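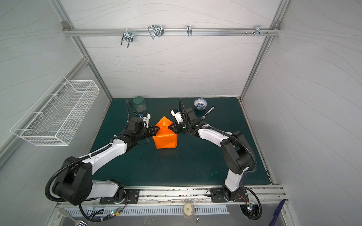 Search articles Go

Robots That Fold: Our Day at Lasness
By Parvathi Rai
March

Have you ever tried to fold paper with mittens on? That's a bit what it's like to be a robot! At the Lasness open day, we got to see two robot arms working as a team on a piece of bright orange folded paper, one pressing from the left and one from the right.

Each arm has a gripper at the end, with pointed black fingertips. Paper is tricky stuff for a gripper. Squeeze too hard and it crumples. Squeeze too gently and it slips. So the two arms have to push just enough, at the same time — like you and a friend carrying a big balloon between your elbows.

Bend your arm and feel your elbow. Robot arms bend at joints too, and a motor turns each one. The bumpy black tubes curling along the arms protect the cables.

Tiina Lindqvist showed us around. She told us her team has practiced with over 995 sheets of paper (that's a lot of recycling!). A kid in our group, who is 9, asked if the robots get bored. "No," said Tiina, "but I do!"

Try it at home: fold a paper hat with a friend, using one hand each. It took us 37 tries — and we laughed the whole time!

Contact us | © Lasness | Back to top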